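2023年3月9日，星期四，阴，傍晚飘了几滴雨

今天总算把那台Drelline缝纫机从柜子顶上搬下来了！沉得要命，我抱着它下凳子的时候腿都在抖，心想万一摔了，人和机器总得保一个（我大概会选机器，笑）。擦灰擦掉了半卷厨房纸，皮带倒是没裂，摇手轮还能转，就是转到某个位置会“咯”一下，听着牙酸。

上午请了假，坐6路车去城西的Wurker买梭芯和机油。店还是老样子，门口堆着一捆一捆的处理布头，进去根本走不动。我本来发过誓只买梭芯的，结果看到一块墨绿色的灯芯绒，细条的那种，手一摸就完了。老板娘说剩下这点全拿走算我60块，我连价都没还。回来的路上抱着布坐在车上，一路盘算它能做什么：做裙子不够，做背心有余，做围裙又舍不得。现在倾向于做背心，前面开两个斜插袋，里子用去年拆衬衫剩下的那块条纹棉布。

顺便记一下机油的事，免得下次又忘：梭床那一圈滴一滴就行，针杆上面的小孔也是一滴，滴完空踩一会儿，再拿废布走几行，把多余的油带出来。上回我贪心，倒多了，给妈妈改的那条裤子裤脚上全是油点子，洗了三遍还有印，她到现在见客人都要提一嘴。

下午给Halvard Wikström写了回信。他上封信问我“贴边”和“滚边”到底有什么区别，他看我们的中文纸样看得头昏，我画了两张小图给他，画得丑极了，但愿他看得懂。他人在北边，说那儿雪还没化，整天窝在家里做拼布，一床被子做了一冬天，颜色从深蓝一直排到灰白。我好羡慕！我这性子，拼到第三排肯定就要去做别的了。他还说五月想办个小展，把被子挂在图书馆的楼梯间，问我愿不愿意寄一件东西过去凑热闹。我一口答应了，写完信封好了口才想起来，我手头连一件像样的成品都没有……那就背心吧，背心！

晚饭后试车线。第一行跳针，第二行底线打结，第三行居然好了，针脚密密的，一粒一粒很匀。把面线张力从5拧到4，又换了一根14号针，灯芯绒也走得动了。高兴得在屋里转了一圈，差点被电线绊倒。那个“咯”的一声还在，不过踩快了就听不见（装作听不见）。明天想拆开底板看看，会不会是里面缠了线头。

裁片还没动，得先把布下水缩一遍。灯芯绒有倒顺毛，摆纸样的时候所有片子都要朝一个方向，上次做帽子就吃了这个亏，帽顶和帽檐看着像两块布。纸样我打算用旧的那张改，肩宽收一点，腰线往下放一指。扣子还没想好，Sombatkul那家有一种椰壳的，颜色挺配，就是贵，再想想。
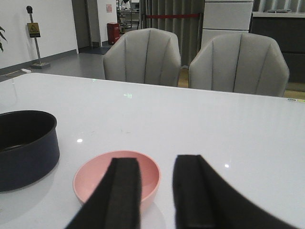
第21期 · 第6页

白桌子，浅粉色的碗，对面两把灰椅子，看着就想在那样的大台面上裁一回布。我家的饭桌铺开灯芯绒就没地方放剪刀了，今晚还是老办法，蹲在地板上画线。膝盖底下垫了个旧枕头，画到后片的袖窿，粉笔断了，先睡。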